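Tray and Tabletop Walk-Through, Takoscombe Canteen (my copy, with notes)
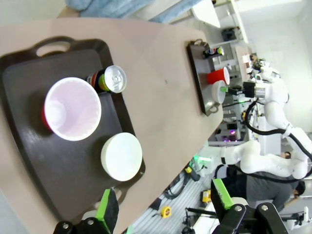
I do this check before the first lunch group and again at about 60 minutes before we close up, and I've been doing it long enough that my comments have outgrown the form, sorry! Trays come first on my list, mainly for the edges and the handles. A raised rim is great for stopping a rolling can, but it also collects crumbs and sticky stuff in the corners, so run a finger all the way along the inside. The dark brown ones with the cut-out handle, like the big one with the red cup and the white bowl on it, need a look inside the cut-out too. And a can lying on its side on a tray goes on my sheet as "stand up before carrying," every single time.

TRAYS

Rims free of chips and splinters: OK
Comment: One of the Barasa trays has a rough patch near a corner. I sanded it in July and it's come back, so I've put it on the shelf in the back hall with tape on it. Please don't "rescue" it.

Handles clean, no cracks: OK
Comment: I pick each one up loaded and give it a tiny wiggle. If it creaks, out it goes.

Tray sits flat on the table: FIX
Comment: Two of the older ones rock. Fine for napkins, no good for soup.

Tray fully on the table: OK
Comment: I like a hand's width between the tray and the table edge. People swing their bags around in here like you wouldn't believe.

CUPS

No splits at the rim: OK
Comment: Plastic cups go at the lip first. Squeeze gently and look for a white line. I tossed a few this time (the Stenari ones, which I've never loved).

No stains or film inside: FIX
Comment: There's a pinkish tint in some of ours that I can't get out with the regular soap. I tried an overnight soak in Hollumix and it helped a little. Is it tea? Juice? If you know, write it in the margin.

Cups not stacked wet: OK
Comment: Much better than last time, thank you, whoever is doing the racks!

BOWLS

Rims smooth, no chips: OK
Comment: Check these by touch as well as by eye. White on white hides a chip really well, especially under the lights on the window side.

Bowls clear of the tray handle: OK
Comment: Your knuckles need that space. I've tipped a bowl of chili this way and I'm still hearing about it.

CANS

No dents on the seam, no bulging ends: OK
Comment: A small ding in the side I'll let go. Anything on the seam goes in the reject bin.

Pull tabs flat and unopened: OK
Comment: Also wipe the tops, please. They come out of the carton dusty.

Stock in date: OK
Comment: The storeroom sheet says 483 cans and I'm taking its word for it, my knees aren't up to the bottom shelf today.

TABLES

Surface wiped, no sticky spots: FIX
Comment: The light tops show everything, which I kind of appreciate. Go over them with a damp cloth, then a dry one, and get right up to the far edge.

Legs tight, no wobble: OK
Comment: Lean on each corner. Folded napkins under a leg do not count as a repair.

Nothing hanging over the edge: OK
Comment: Cloths, sleeves, cords, apron strings, all of it.

STILL TO DO

Order replacement cups. The catalog has them in packs of 200, more than we have room for, so I'm asking if they'll split a pack.
Find rubber feet for the two rocking trays.
Ask about a second drying rack.
New pen for this clipboard, the string is fine but the pen is gone again.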